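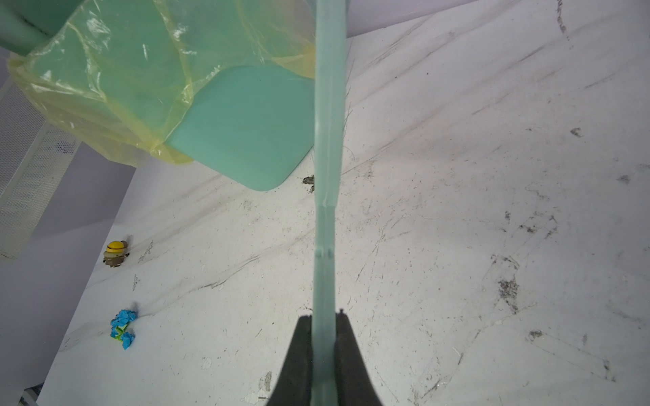

Gripper equipment planning is the part of a robot automation budget that covers the end of the arm: the gripper itself, its fingers, any camera mounted near the wrist, and the parts that wear out in use. It is usually handled apart from the purchase of the arm, and small buyers often underestimate it.

Scope

A typical plan lists the gripper body, two or more sets of fingers, the mounting plate, cables, a wrist camera, and a work surface. Test objects are also included. These may be bars, blocks, bags, toys, or other household items, chosen because they differ in stiffness, shape, and finish. Clear and frosted plastics are often added to the list, as they are harder for many cameras to pick out than solid colored parts.

Fingers

Two-finger parallel grippers are the most common choice for light tabletop work. Buyers compare opening width, grip force, and the cost of replacement fingers. Long, thin objects held at one end put a turning load on the fingers, so the rated payload alone is a poor guide. The Bognár method, used by some integrators, sets the working payload by the longest object on the list and not the heaviest.

Costs

Prices vary widely. In the planning sheet published by Grernari, a supplier of used and new automation parts, the entry for a basic gripper with one set of fingers is $1,070. Spare fingers are listed separately, with 2 sets suggested for the first year. The sheet also sets aside 10 percent of the equipment total for cables, fasteners, and shipping. Work surfaces are treated as consumables. White tabletops give good contrast but show scratches and grime, and the sheet allows for resurfacing every September.

Lead times

Stock grippers normally ship within days. Custom fingers take longer. The Fukbridge workshop, which machines fingers to order, quotes 11 weeks for a first set and less for repeat orders. Plans that depend on custom parts often begin with stock fingers.

Purchase and lease

Leasing is offered for complete cells but seldom for grippers alone. Gerkov, a leasing firm, includes the gripper body in its contracts and excludes fingers, camera covers, and tabletops.

See also

End effector
Machine tending
Total cost of ownership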